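This site uses cookies to remember your settings. Accept | Decline

Print this page | E-mail this page

Murow 7 Owner FAQ: Standing Rigging and Mast Tuning

What rig tension should I start with?

Set the cap shrouds to 215 on the Flisano gauge, with the boat afloat and the backstay slack. The lowers are set by eye. Sight up the mast track and take up the lowers until the track is straight. Owners' gauges vary, so compare yours with a second one before trusting the reading.

How much rake does the mast carry?

Hang a weight from the main halyard and measure aft from the mast face at boom height. The designed figure is 11 inches. More than that gives a heavy helm upwind. Adjust at the forestay turnbuckle and retension the caps afterward.

When should the wire be replaced?

The shrouds are 1x19 stainless. Inspect the lower swages every spring with a magnifier. Any crack running along the swage, or a single broken strand, means the wire is finished. Replace port and starboard together. Terminals supplied by Blöndal take the same pin as the originals. 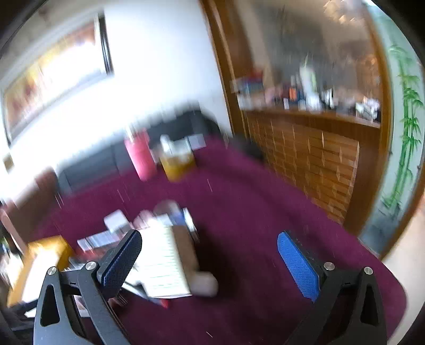 An owner in Plakcombe writes that his leeward caps go slack in a moderate breeze even at the base setting, and asks whether the hull is flexing. Some slack to leeward is normal. If the shroud swings freely by hand, first check that the mast step is fully seated and the chainplate bolts are tight. Hull flex is the least likely cause.

Can I swap the wire for synthetic line?

Yes, but size it for stretch and not for breaking load. Line matched to the wire on strength alone will be too elastic. Expect to retension several times during the first month. All edges at the spreader tips must be smooth.

Does the mast need to come out each winter?

No. Slack the backstay and leave the caps on. Unstep it every few years to check the heel for corrosion.

What does the 700 stamped on the mast heel mean?

It is the extrusion number. Quote it when ordering spreader brackets.

Last updated: November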